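Packing notebook – purple cartons, second batch
Nov 3, 2023. Fumcombe workshop, back bench. Written up by Yolanda, with additions from Adanech.
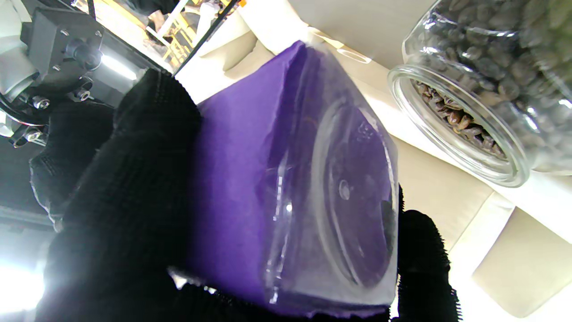 Purple carton in its clear bag. Round embossed mark showing through on the shiny side.

Started the second batch today for the Letbridge order. 133 cartons to bag, check and box up before the carrier comes. Same violet card as the first batch, same clear bags, new roll of tape.

Main thing to sort out is creasing. Hortensia rang from Omdale to say that several cartons in the April delivery had a line down the front, and the shop had put those at the back of the shelf. She wants to know whether it happens here or on the road. My feeling is that a lot of it happens here, at the bagging stage. The one above has a fold line running more or less up the middle.

Tried three ways of bagging:

First way, as we have always done it. Carton in end-on, squeeze the air out with the flat of the hand, fold the flap under, tape. Quick, but the hand comes down right on the middle of the face. Did 26 like this. 9 had a line I would call noticeable from arm's length.

Second way, carton laid on its back and the bag drawn over it like a sleeve. Air pushed out from the sides only. Slower, and the bag wrinkles badly at the corners, but the card came through much better. Only 3 with a line out of another 26, and two of those I think were marked before I picked them up. Should have looked first. From now on look first.

Third way, Adanech's idea, a sheet of stiff board inside the carton while bagging, pulled out at the end. Gave up after a handful. Getting the board out does more harm than leaving it alone, and the end tabs started to go white at the fold.

So second way for the rest of the batch unless somebody objects.

Bags. The clear ones from Inga are a touch too wide. There is always spare plastic at the bottom and if the flap isn't taped flat it catches on the next carton when they go into the outer box. Adanech taped hers down with a short strip across the middle and that held. I had been taping the corners, which takes twice as long and looks worse. Have asked Skarphéðinn to get a price for the next size down. He thinks they will be too tight to get on without tearing and he may be right. Get a small packet first and try them.

Embossing. The circle comes up well under the plastic when the light is on it but the raised marks near the top of it are very faint. I held a bare carton next to a bagged one and the bare one was not much better, so the bag is only part of it. Fulgencio says the plate was cleaned after the first batch and he has not changed the pressure. He will run a few blanks with another thickness of packing under the card and leave them on the bench with a pencil note of what he did. Please don't bag those.

Wrinkles in the plastic. Tried the hair dryer on low to draw the film in. It pulls tight for a moment and then goes cloudy where it was too close. Not worth it.

Light. The window end of the bench is hopeless for checking in the afternoon, too much glare off the bags to see a line in the card. Moved the checking to the other end with the lamp off to one side – tilt the carton until the shine slides off the face and the crease shows up straight away if there is one.

Sorting, as agreed with Hortensia on the phone:
Clean face – outer box, face up, tissue between layers.
Faint line – Omdale, they will take them for the counter.
Bad line or split corner – back to Fulgencio, bag kept for reuse if not torn.

Adanech adds: the tissue is running low, I have cut the sheets in half and it still covers a layer. Also the scissors with the red tape on the handle are mine, please put them back.

To do: small packet of narrower bags. Blanks from Fulgencio. Count the faint-line ones before telling Omdale a number. Ring the carrier about the collection time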